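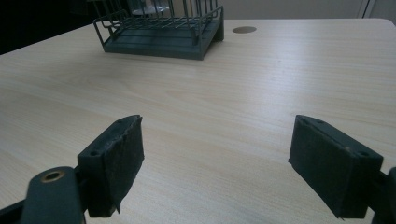 Leidy Usuga wrote back to my last post that Heston didn't lose on Thursday because of the bench, they lost because they quit running in the third quarter. I went back and watched the second half again, so let me go through it.

1. Final was 86-69, Lukumay. People who only saw the score think it was a blowout from the start. Heston led by 2 at the half and had the ball to open the third.

2. First four trips of the third quarter: two walk-it-up possessions, a shot clock violation, and a long two with a hand in the face. In the first half those same players were getting the ball over half court in three or four seconds.

3. Leidy is right about that part. The pace dropped before any starter sat down. Etelka Somogyi played the whole quarter at the point and kept looking over at the sideline for a play. You can see it on the replay every time the ball goes through the net.

4. Where I disagree: the bench still gave up the run that ended it. Lukumay scored on six straight possessions to open the fourth, four of them layups. Same back cut every time. The help defender stayed home in the corner and the cutter had the lane.

5. I coached JV for a few years and we would have called time after the second one. Heston called it after the fifth.

6. Somebody asked about fouls. Both centers had four going into the fourth, so I get why the starters were sitting. I don't get why all five sat together.

7. On Somogyi, since her name is all over my replies. She had a bad shooting night. She also guarded the ball full court for most of the first half and Lukumay had trouble getting into anything while she did. They took the press off after halftime and never went back to it.

8. Season numbers for context. Heston has played 133 minutes with the regular starters and the press on, and they've outscored people in that stretch. I keep these by hand from the broadcasts, so if you have a different count, send it to me.

9. Next up is Clonar at home. Clonar is slow, big, and fine with a game in the fifties. If Heston walks the ball up against them it's going to be a long night, and the rebounding won't be close.

10. What I'd change: keep one starting guard on the floor at all times, and press after made free throws at least. That's it. I wouldn't touch the starting five.

11. To the two people asking if I think they still make the playoffs, yes. They need to split the road trip in March and win the home games they're supposed to win.

12. I'll have notes up after the Clonar game, probably the next morning. Tip is at 7:30.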